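January, second day at Grekville

Got in before 8 and had the unit to myself until the kettle went on. The Flelard kit is on a 42-day trial and I said I would keep notes every day, so this is the notes, mixed in with everything else. Rain all the way in. Left my lunch on the kitchen side again.

What we are deciding is whether to take two benches from Flelard for the phone returns line at Trernotstead. The quote came through last night. It is per bench, arms and cameras included, with the first year of support. The second year is extra and they were slow to say how much. I have asked again.

The job is dull to describe. Phones have to go on stands and come off stands. At Trernotstead people do it by hand for the screen check and it is hard on the wrists by mid-afternoon. If a pair of arms can do the lifting, the checkers can get on with checking.

Started the morning with the arms at the table and a mixed lot of handsets, some up and some flat.

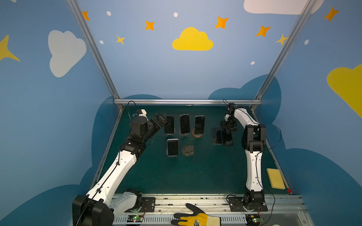
*Morning set-up. Four phones standing, two still flat on the right.*

My first note is about the size of the thing. Both arms bolt to the same rail along the front, so the person minding it shares that side with them. At Trernotstead the aisle is narrow and I want to measure it again before I say yes to anything. The manual gives a clearance figure but it is for one arm, and I can't find one for the pair.

Second note, gloves. Flelard want gloves worn whenever anyone's hands are near the rail. Fine by me. We would need to order more in small, as the ones in the stores at Trernotstead are all large and people take them off.

The stands matter more than I expected. There are a few sorts in use here and they don't all hold a phone at the same angle. I would want to settle on one sort for our own line and buy plenty. Flelard will sell us theirs, but the price list has them at nearly the cost of a decent handset case each, so I am going to get a drawing done and ask our usual metal shop.

Tea at half ten. Moved some of the phones about afterwards and carried on.
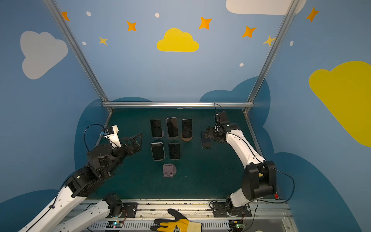 *Five up, one to go. Empty stand at the front.*

I don't like how the software names its tasks. Every one gets a number and no title, so the one I wanted was 409 and I had to write it on the back of my hand. You can add a label but it doesn't show on the main list. I put this in the feedback form. There is a box for "severity" and I put 2 out of 5, then changed it to 3 because I had opened the wrong task twice before lunch.

Lunch was a sandwich from the garage. Not worth the money.

In the afternoon I wanted to look at the clearing end of the job, with the phones laid down and the stands left bare. Spent some time on the wrist cameras, which are the part of the quote I understood least.

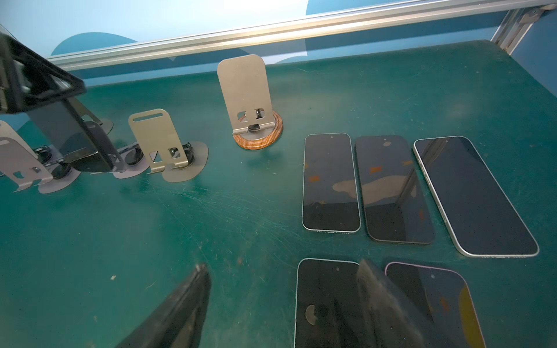
The reflections are my worry. Phone screens are as good as mirrors and our lights at Trernotstead are old tubes straight overhead, far worse than here. Flelard say the system copes with glare if it is set up on site under the lights it will be working in. That would be a day's visit, charged. I have asked for it to be thrown in if we take both benches.

Cases are the other thing. Half our returns come in wearing some kind of case and we don't take them off until after the screen check. Clear ones especially. The quote talks about "handsets" and never mentions cases, so I want that in writing, with clear cases named. 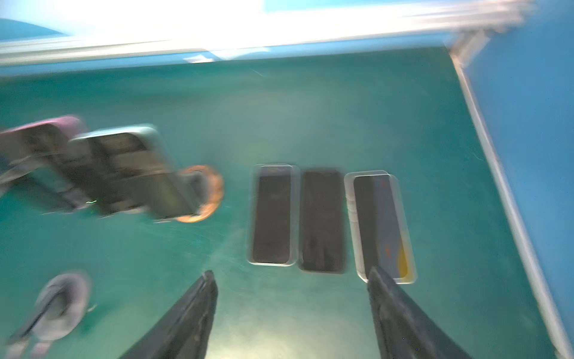
Athumani reckons I should push harder on the support hours than on cases or lights. Flelard's helpdesk shuts at five, and the late shift at Trernotstead doesn't start until four, so anything that stops in the evening stays stopped until morning. I hadn't put those two together. Added it to the list, at the top.

List for tomorrow:

- aisle width at Trernotstead
- second year support price
- helpdesk hours
- cases, in writing
- drawing for the stands
- small gloves

Locked up just after six. Still raining. Need to get diesel in the morning.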